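Galik Fruit Storage and Household Waste Study
Progress report, second reporting period
Prepared for the Ogbonna Fund by Balakrishnan Devadiga, project lead
15th November

Status

The study is on schedule for two of its three work packages and behind on the third. Spending is below plan. No change to the end date is requested at this time. The revised analysis plan that the Fund asked for after the first report was filed with the program office and is not repeated in full in this document.

Work package 1: household diaries

Recruitment closed with 309 households enrolled across Galik and Cidside. Each household keeps a paper diary in which all fruit brought into the home is entered by type and weight, along with what was eaten, cooked, given away, composted, or thrown out. Entries are made once a day. Kitchen scales were issued at enrollment and checked against a reference weight before they left the office.

Return rates are higher in Cidside than in Galik. The gap was traced to the collection method. Cidside diaries are picked up at the door, while Galik diaries were to be mailed in prepaid envelopes. Door pickup was extended to Galik midway through the period and returns from the later weeks are close to the Cidside level. The early Galik weeks will be treated as partly missing, and the analysis will be run both with and without them.

Two problems with the diary form were found during data entry. The first is that "thrown out" and "composted" were read by many participants as the same thing. The form now has separate columns with a short definition printed at the head of each. The second is that fruit received as a gift was often left out on arrival but recorded when discarded, which gives some households more waste than intake. Affected records have been flagged and the households contacted by phone. Where the weight at arrival can't be recovered, the record will be dropped from the ratio measures and kept for the reasons-for-discard table.

Work package 2: storage trials

The storage trials compare four conditions: refrigerator drawer, refrigerator shelf, closed cupboard, and open bowl or tray at room temperature. Fruit is stored either as a single type or mixed. The mixed lots combine bananas, pears, and citrus, which the diaries show are often kept together in the same container. Ripeness is scored daily on a five-step scale by two people working separately, and disagreements of more than one step are sent to a third scorer.

Of the 18 runs planned, 16 are complete. The remaining two are mixed lots at room temperature and will be started when the replacement temperature logger has been delivered and tested. The logger that failed had been reading high for an unknown length of time. Its last two runs were checked against the room thermostat record and kept, with a note in the data file.
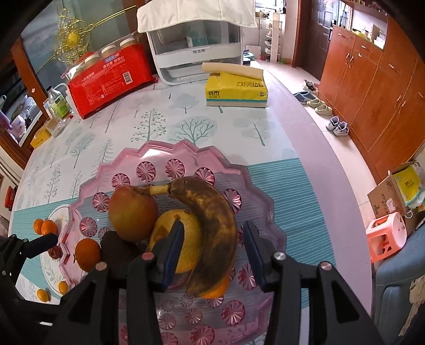 Peel color alone has been a poor guide to the point at which scorers judge a banana no longer fit to eat raw. In the single-type lots, spotting and browning of the peel came well ahead of any marked change in the flesh. Diary entries for the same fruit give "too brown" as the most common reason for discard, ahead of "too soft" and "mold." A short add-on test has therefore been built into the final runs. Fruit scored at step four or five on peel color will be opened and the flesh scored on its own scale. The cost is small and is covered by the existing supplies line.

Pears have been harder to score consistently. Agreement between the two scorers was low in the early runs, mainly at steps two and three, where softening near the stem was being weighed differently. A scoring card with reference photographs was introduced and agreement improved. The early pear scores have been redone from stored photographs where these were clear enough.

Citrus shows little change over the length of a run in any condition. Longer runs would be needed to separate the conditions and are outside the scope of the present grant.

Work package 3: printed guidance

This package is behind schedule. The draft storage guide was to be tested with 100 households before the end of the period. Testing has not started. The delay comes from the translation step: the first Vietnamese version followed the English sentence by sentence and was judged too long for a single sheet. Oanh Lương has rewritten the text from the storage table directly and the new version fits. The English sheet is now being cut down to match it, so that both carry the same advice in the same order.

The test will use a plain two-sided sheet. The refrigerator magnet described in the proposal has been dropped after the supplier, Pravarico, withdrew the size that was quoted. The money set aside for magnets is held unspent pending the Fund's advice.

Budget

Staff costs are in line with plan. Travel is over plan as a result of door pickup in Galik. Supplies and printing are both under plan, and the two together more than cover the travel overrun. A transfer between lines is requested and the form is attached as Annex B.

Risks

The main risk is loss of diary households over the winter holidays, when fruit purchases change and participants are away. A pause of two weeks has been agreed with the data team, with reminder calls when it ends. A second risk is late delivery of the logger. If it hasn't arrived by January, the last two storage runs will be made with a borrowed unit from the Cidside office, which records at longer intervals but is accurate enough for the purpose.

Next period

Complete the remaining storage runs, including the flesh scoring. Close diary collection and begin cleaning of the full data set. Start and finish the guidance test. Send the draft tables for work packages 1 and 2 to the Fund's reviewer ahead of the final report.

Decisions requested from the Fund: approval of the budget transfer in Annex B, and direction on the unspent magnet allocation.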